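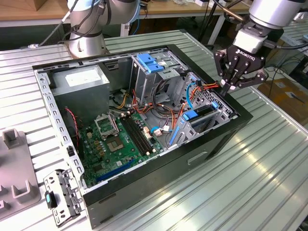
3. Terrain et méthode

3.1. Le réemploi informatique dans les associations de quartier

La présente section décrit les données sur lesquelles repose notre analyse de la seconde vie des ordinateurs de bureau. L'enquête a été conduite auprès des structures de reconditionnement de l'agglomération de Senel, où les administrations cèdent leurs unités centrales déclassées à un réseau d'associations. Le corpus comprend 2636 fiches d'entrée, rédigées à la réception du matériel, et 432 fiches de sortie, établies au moment où une machine est remise à un foyer ou à une école.

L'écart entre les deux séries ne doit pas être lu comme un taux d'échec. Une fiche d'entrée est ouverte pour chaque unité reçue, y compris lorsque celle-ci sert uniquement de réserve de pièces. Les fiches de sortie ne concernent que les ordinateurs complets. Les barrettes de mémoire, les blocs d'alimentation et les lecteurs cédés séparément ne laissent de trace que dans les cahiers d'atelier, tenus de façon inégale. Bragança a dépouillé ceux de Jusley, les seuls à avoir été conservés sans interruption sur la période.

Nous avons complété ce dépouillement par 30 entretiens semi-directifs menés avec des bénévoles, des salariés et des bénéficiaires. Orozco et Benjelloun ont réalisé la majorité d'entre eux, le samedi, jour d'ouverture au public. Les entretiens ont été transcrits intégralement puis codés par deux lecteurs. Les désaccords de codage ont été tranchés par Zeman, qui n'avait pas pris part à la collecte.

3.2. Le tri comme opération de jugement

Les grilles de tri distribuées par le réseau distinguent trois destinations : remise en service, prélèvement de pièces, recyclage. Elles retiennent comme critères l'âge de la machine, l'état du boîtier et la présence des composants principaux. Dans la pratique, les personnes interrogées s'en écartent souvent. Une unité jugée trop ancienne par la grille peut être gardée si son format d'alimentation est recherché, tandis qu'une machine plus récente est écartée dès lors que sa carte mère n'accepte qu'un type de mémoire devenu rare dans les stocks.

L'ouverture du boîtier tient une place centrale dans ces récits. Plusieurs enquêtés opposent « ce que dit la fiche » à « ce qu'on voit dedans ». Une tour couchée, panneau latéral retiré, permet de constater en quelques secondes si le processeur et la mémoire manquent, ce que l'étiquette extérieure n'indique jamais. Les administrations donatrices retirent fréquemment les disques pour des raisons de confidentialité. Le retrait du processeur est moins bien expliqué et suscite des interprétations divergentes, parfois un soupçon de revente en amont.
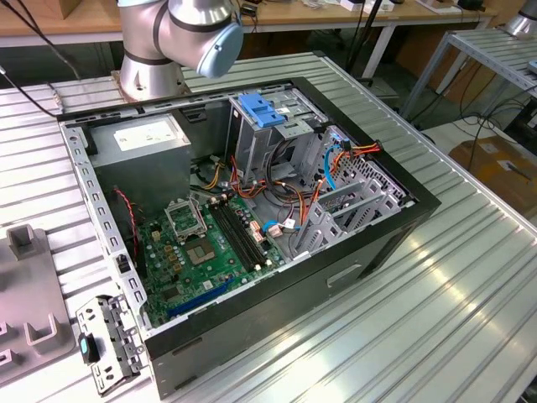
3.3. Valeur d'usage et valeur des pièces

La littérature sur la réparation traite le plus souvent l'objet comme une unité. Nos données conduisent à le considérer plutôt comme un ensemble provisoire, dont les éléments circulent à des vitesses différentes. L'alimentation et le boîtier changent peu de mains. La mémoire passe d'une machine à l'autre, parfois plusieurs fois avant une remise définitive. 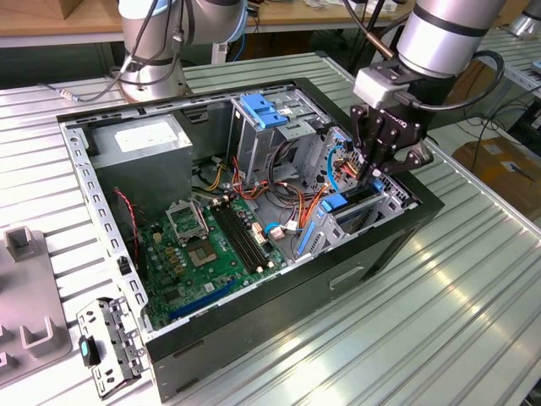

Figure 1. Unité centrale ouverte, panneau latéral retiré. Le bloc d'alimentation occupe l'angle supérieur gauche, la carte mère se trouve au-dessous.

Cette circulation pose un problème de mesure. Si l'on attribue à chaque ordinateur remis une valeur forfaitaire, comme le fait le barème Haddadin utilisé par le réseau, les pièces provenant d'autres machines sont comptées une seule fois et le travail de prélèvement disparaît des bilans. Nous avons donc retenu une mesure en heures d'atelier, relevée sur un sous-échantillon de 50 machines. Les temps ont été déclarés par les opérateurs eux-mêmes. Bartoš discute en annexe les biais de cette déclaration, en particulier la tendance à omettre les recherches de pilotes et les essais infructueux.

Deux limites doivent être signalées. Les ateliers de Mirnonon ont cessé de remplir les fiches de sortie dès octobre et n'entrent pas dans la comparaison entre sites. Par ailleurs, les ordinateurs portables ont été exclus, leur démontage obéissant à d'autres contraintes et mobilisant un outillage dont toutes les associations ne disposent pas. Les résultats présentés dans la section 4 portent uniquement sur les unités centrales de bureau.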